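**How can I see who received payments from our town council?**

I live in Muden. The council paid 2824 dollars to a firm named Briltis in July, and the meeting notes do not say what for. Can a normal resident ask for the invoice?

— Nisreen Shboul

**Answer 1 (6 votes)**

Yes. Write to the town clerk and ask for "all invoices and the contract with Briltis, July". Keep it narrow — a wide request takes longer.

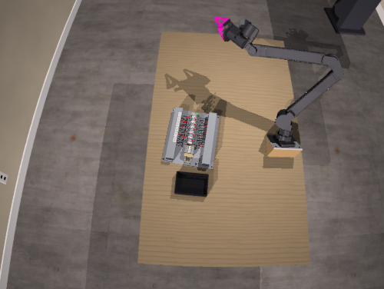 Give the payment amount also, so the clerk can find the entry in the ledger. If they refuse, ask for the refusal in writing with the rule they are using.

**Answer 2 (1 vote)**

I tried this with a payment of 343 dollars. Waited 5 weeks, got one page, half of it black. Good luck.

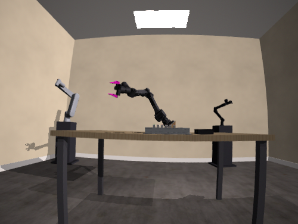
*Simulated room with three robot arms*

Maybe go to the open meeting and ask there, it was faster for my neighbor.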